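Georgiou opens its bedding and small storage range to the public at Arnden

July - for immediate release

Georgiou, the family company for bed linen and bedroom storage, is pleased to announce that its new range, called Drument, will be on sale from July in the Arnden shop and by post. The range has sheets, light blankets, long pillows and a set of small boxes and pouches for the things which collect on and near the bed. It was prepared during two years together with the weaving house Gadwood, which makes all the striped cloth for the company.

The idea of Drument is simple. Many people today live in one or two rooms, and in such a home the bed is the largest surface. It is a place for sleep, but also a place for folding the washing, opening the post, sorting medicines and packing a bag for a journey. Most bed linen is designed for a bed where nothing happens during the day. Georgiou wished to make linen for the bed as it is used.

"I grew up in a flat where the bed was also the table," says Marin Perić, who is leading the design of the range. "My mother put everything there. When she wanted to throw away old papers and empty packets, she first put them all on the cover and looked at them, and then she decided. I think very many families do the same, and it is a good way to do it."

Colours and cloth

The striped sheets are offered in 10 colour arrangements. Nine of them are new and one is taken from the older Georgiou pattern book, with small corrections to the order of the stripes. The customer can choose between quiet arrangements, with grey and sand, and strong ones, where many bright colours stand beside each other. In the tests the strong arrangements were the favourite of the younger customers, but also of several older people who told us that small white things are easier to find on a coloured cloth than on a white one.

The sheets are cut wide, so that the cloth can fold over the side of the mattress and hang down. They can be washed together with other coloured washing after the first wash. For the first wash we ask the customer to wash the sheet alone.

The blankets are thinner than the ones Georgiou has sold before. They are meant to be pushed to one side in the morning without much work, and pulled back in the evening. Floral patterns and curling patterns are both possible, and the shop will be glad to show how they look together with the stripes. It is our experience that people do not want all the parts of a bed to match, and the range is not sold as a set for this reason.

Long pillows are a new subject for the company. Customers have asked for them for a long time, in particular side sleepers and parents of small children. The first two models will be plain.

Clearing the bed in the evening

Together with the range, Georgiou publishes a short leaflet with the title "Clear by Nine". It is given free of charge in the shop and is added to each order sent by post. The leaflet explains a small evening habit for people who use the bed as a working place during the day. Everything which is still lying on the cover at nine o'clock is brought to the middle and divided.

Paper which is already crumpled goes out first. Empty packets are pressed flat. Cartons which still have something inside are closed, turned so that the name can be read, and put upright in a box. Soft pouches are laid at the back, as they fall over if they stand alone. Leaflets with instructions should stay in their own carton and not be collected in a different place - this is a mistake we have seen in many homes, and we made it also ourselves. 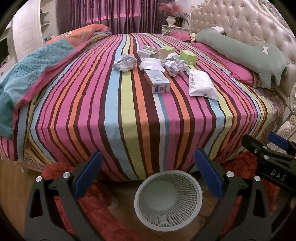 The boxes of the Drument range were made with this habit in mind. They are low and have no lid, and the smallest one fits on a narrow bedside shelf. There is a wider box for cartons and a shallow one for flat things such as envelopes, plasters or chargers. The pouches close with a cord. All of them can be hung from the bed frame with a loop, if there is no shelf in the room.

Marin Perić adds: "People ask me if they must buy the boxes. No, a shoe box is also good. But the sheet should be one you like to look at, because you will see it the whole day."

Presentation in Arnden

The range will be shown on the first floor of the Arnden shop, where two beds will be made up and used during the opening hours. Visitors are invited to sit on them, to move the blankets and to try the boxes with things from their own bags. The shop opens at 9 in the morning. Members of the press can come one hour earlier by arrangement, and coffee will be prepared for them.

Gadwood will bring samples of the cloth in all the colour arrangements, also those which will come into the shop only later in the year. Visitors can take small pieces home to see the colours in the light of their own room.

About Georgiou

Georgiou designs and sells bed linen, blankets and storage for small homes. The company has its shop and its workroom in the same building in Arnden, and repairs of its own products are accepted there during the whole year.

About Gadwood

Gadwood is a weaving house which produces striped and plain cloth for bedding and for kitchen use. It has worked with Georgiou since the first striped sheet of the company.

Press contact

Questions, requests for cloth samples and requests for an early visit can be sent to the press desk of Georgiou in Arnden. Please write "Drument" in the subject line. Interviews with Marin Perić are possible in the mornings.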